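Search this site Enter keyword Go

Skircombe drawing evenings to start again in August

2 min read

Wed 7 June

The drawing evenings in Skircombe will start again in August, and this time the organizers want people to bring very simple tools. The evenings were stopped in the winter when the old room at Bainbridge became too expensive to heat.

Evie Bramwell will lead the group together with Cyril Dawber, who taught drawing at the evening school before he retired. They have received $339 from the sale of last year's calendars, and most of it will go to paper. The remaining money is for a small second-hand paper cutter.

"We do not want that somebody stays at home and thinks the good pencils are too expensive," Bramwell told us. "Bring what is in your kitchen drawer."

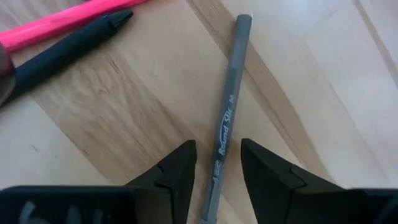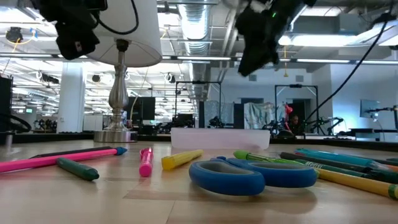

The first three evenings will be about line only, and color comes later. Dawber has prepared an exercise in which each person draws one object with a ballpoint and is not allowed to erase. A gray BIC Round Stic on a wooden table is as good for this as any artist's pen, he says, and the medium point gives a line which is easy to control. After the break the same object is drawn again with markers, where a pink or a yellow highlighter can be used for the light areas and a dark green marker for the shadows. Scissors will be needed from the fourth evening, when the group begins with paper collage.

There are 44 places. People who were members last year can keep their place if they write to Bramwell before the end of July. Children from the age of ten are welcome with an adult, but the tables are of normal height and the evenings are rather long for the small ones.

The group also plans to show the drawings in the window of the Vomard bookshop. Each person may give three sheets, without frames. The names of the artists will be written on the back only, as the members decided at their last meeting.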